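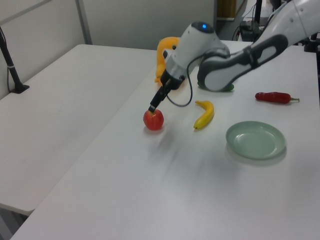

What is sleep pressure, and why does it matter for daytime mood?

Sleep pressure is the drive to sleep that builds during waking hours and falls during sleep. When it is not fully cleared overnight, people tend to report lower mood, shorter attention, and less tolerance for minor stress the next day.

# Unit 4: Sleep, Routine, and Mental Wellbeing

Sorkville Adult Learning, Foundations of Wellbeing
Handout revised September 2024

## 4.1 Two processes

Sleep timing is usually described with a two-process model.

- **Process S** (sleep pressure) depends on how long a person has been awake. It rises through the day and drops fastest in the first hours of the night.
- **Process C** (the body clock) runs on a cycle close to one day. It is set mainly by light and, to a smaller degree, by meals and activity.

Sleep comes most easily when Process S is high and the alerting signal from Process C is falling. A long nap late in the afternoon lowers S. Bright light late in the evening tends to delay C. Either one can produce the same complaint ("I lie there and nothing happens"), so the complaint alone does not identify the cause.

## 4.2 Relation to mood

The link runs in both directions. Poor sleep raises the risk of low mood and anxiety, and both of these disturb sleep. In class we treat the two as linked variables and avoid naming one as the origin.

Terms used in the reading:

| Term | Meaning |
|---|---|
| Sleep latency | Time from lights out to sleep |
| Sleep efficiency | Time asleep divided by time in bed |
| Social jet lag | Difference in sleep midpoint between work days and free days |
| Rumination | Repeated thinking about a problem without movement toward a decision |

Rumination has its own section in Unit 5. For now, note that it lengthens sleep latency and that it is usually reported as worse in bed than at other times of day.

## 4.3 The Melgate diary data

The Melgate course group kept sleep diaries in May. The data set has 349 diary nights. Of these, 248 had both a bedtime entry and a morning mood rating and can be used for the exercise. The other 101 are missing one or both entries and should be left out. Do not fill in missing ratings with an average.

Limits of the data:

1. All times are self-reported. People commonly overestimate sleep latency.
2. Mood was rated once, in the morning. Nothing is known about mood later in the day.
3. There is no comparison group, so a change across the month cannot be credited to keeping the diary.

## 4.4 Worked calculation

In bed 11:00 p.m. to 7:00 a.m. = 480 minutes.
Time to fall asleep = 35 minutes.
Awake during the night = 25 minutes.
Time asleep = 480 − 60 = 420 minutes.
Sleep efficiency = 420 / 480 = 87.5%.

If the same person goes to bed an hour earlier but sleeps the same 420 minutes, efficiency falls to 420 / 540, or 77.8%. Extra time in bed has not produced extra sleep.

## 4.5 Habits covered in class

- Keep a fixed rising time, including free days. Rising time is easier to control than the moment of falling asleep.
- Get outdoor light soon after rising.
- Set a caffeine cutoff. Response varies a good deal between people; begin with noon and adjust.
- Write down unfinished tasks before going to bed, with the next step for each.
- Leave the bed if awake and frustrated. Return when sleepy.

Change one habit at a time and hold it for two weeks before judging it. A single bad night is not evidence against a habit.

Anyone with sleep trouble lasting more than a few weeks, loud snoring with pauses in breathing, or low mood that interferes with daily life should speak to a doctor. The habits above do not replace treatment.

## 4.6 For next session

Read the Atamine chapter on routine, pages 19 to 31, and the short Rashti paper on shift work. Bring seven nights of your own diary if you are comfortable doing so; a blank practice set is available at the front desk. Calculate sleep efficiency for each night and mark any night where rising time moved by more than an hour.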